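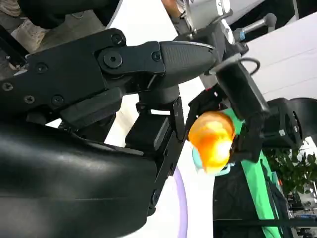 # Small things on shared tables

Notes for the spring meeting in Sornetholm, 26/03/2004
Speaker: Kaede Arai

Say good morning. Thank Morenike Okonkwo for the invitation. Check that the people in the back rows can hear.

I work at Clandura, where 156 people use the same tables every day. My job is to look after the common rooms: furniture, dishes, plants, cleaning supplies. Today I would like to speak about tables, and about the small objects which stay on them.

(Slow down here. In rehearsal I was too fast.)

## What I mean by a small thing

- It can be lifted with one hand.
- It does not have a fixed place, or its place is not known to the person who sees it.
- It is too good to throw away.

Mugs, caps of bottles and jars, toys, pieces of cloth, pens. A large thing in the wrong place gets moved the same day, for the reason that people walk into it. A small thing can live on a table for three weeks. I have seen one teaspoon do this in March last year. (Pause, some people laugh at the teaspoon.)

Ask the room: who has moved another person's mug this month? Wait for the hands. 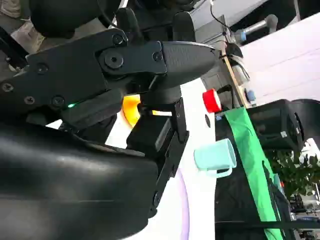 ## Edge and middle

When people are in a hurry they put things at the edge. The middle of the table looks like it belongs to work, and the edge looks free. I think this is natural, but the edge is where a mug gets an elbow or a sleeve.

At Clandura we tried a simple rule for one winter. We called it Gosling, after the old name of our building. The rule has two parts:

1. Anything with a handle goes one hand's width from the edge, or further.
2. Anything you can't name the place of goes in the tray at the end of the table.

Mention the cost. We spent 1,700 crowns on trays and labels, and the labels were the greater part, as we had them printed two times. The first ones had a spelling mistake in two languages.

What went well: fewer broken mugs, and the cleaning staff could wipe a table in one movement. What did not go well: the tray became full, and then people began to put things beside the tray.

If someone asks about Plillus: this is the computer list we use for lost items. I don't have good numbers from it and I will say so. Offer to send them to Morenike after the meeting.
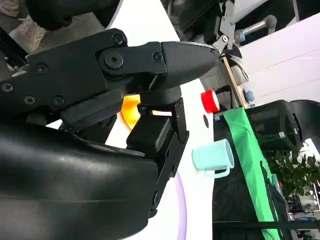

My second point is about what lies next to a table. We often put a bin or a box directly against it, so that it is easy to sweep things in, and then the side of the table becomes a kind of shelf. A mug that lies on its side near the edge has a short way to go if the bin is under it. A cap also, for example a small red one with a white band, is quickly gone among darker things. And when a long piece of green cloth hangs down over the bin, a person who pulls at the cloth may pull other things with it. My advice is to leave a gap of two hands between table and bin. We did this in the east room and I was surprised that people accepted it without any discussion.

## Questions I expect

- "Who empties the tray?" We take turns, one week each. The list hangs by the door.
- "Do you allow plants on the tables?" Yes, one, in a heavy pot.
- "What about children's things?" They have a basket of their own, low down, and it has no lid.

If there is time left, tell about the labels again in more detail. If not, go directly to the coffee break and remind them that the cups must come back to the long table by the window.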